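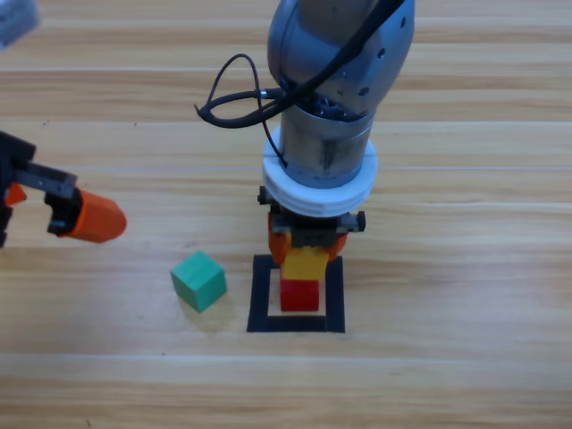
Wondimu Woldegiorgis fragte nach der Zwischenpräsentation, warum beim Stapeln nicht einfach feste Koordinaten angefahren werden, wenn der Zielbereich doch abgeklebt ist. Die Würfel liegen zu Beginn jedes Versuchs anders, eine feste Greifposition scheidet damit aus. Fest ist nur das Klebebandquadrat als Ablagebereich.

Projektbericht Steltovent
Praktikum Robotik, Gruppe 2

1. Aufgabenstellung

Ein roter Würfel ist in einem mit schwarzem Klebeband markierten Quadrat abzulegen, anschließend ein gelber Klotz darauf. Ein grüner Würfel liegt außerhalb der Markierung und darf nicht verschoben werden. Ein Versuch gilt als bestanden, wenn der Stapel nach dem Öffnen des Greifers stehen bleibt und der rote Würfel die Markierung nicht überdeckt. Die Lage innerhalb des Quadrats wird nicht bewertet.

2. Aufbau

Arbeitsfläche ist eine helle Holzplatte. Die orangefarbenen Finger sind an einem schwarzen Greiferkörper befestigt. Die Ablaufsteuerung (Orkar) wurde aus dem Vorsemester übernommen und seit März um eine Zustandsmaschine mit den Phasen Anfahren, Greifen, Heben, Ablegen und Rückzug erweitert. Ausgewertet werden eine feste Ansicht des Arbeitsraums und eine Ansicht vom Greifer aus. Beim Greifen des roten Würfels bleibt in der zweiten Ansicht die Oberseite sichtbar, die unteren Enden der seitlichen Klebestreifen können dagegen von den Fingern verdeckt sein. Die Zielschätzung stützt sich deshalb auf die obere Kante und die beiden oberen Ecken.

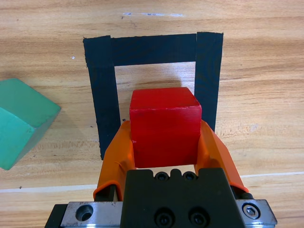
Letzte Änderung: 5. Juni 2025

3. Ergebnisse

Von 37 gewerteten Versuchen wurden 35 bestanden. In beiden Fehlversuchen kippte der gelbe Klotz beim Rückzug, weil ein Finger noch anlag. Die Öffnungsweite vor dem Rückzug wurde daraufhin vergrößert - die Versuche mit dem neuen Wert sind in der Zählung nicht enthalten.

4. Offene Punkte

Die Eckenerkennung reagiert empfindlich auf ausgefranste Bandenden. Der Schwellwert ist derzeit von Hand gesetzt und steht in der Konfigurationsdatei unter „tape_min“.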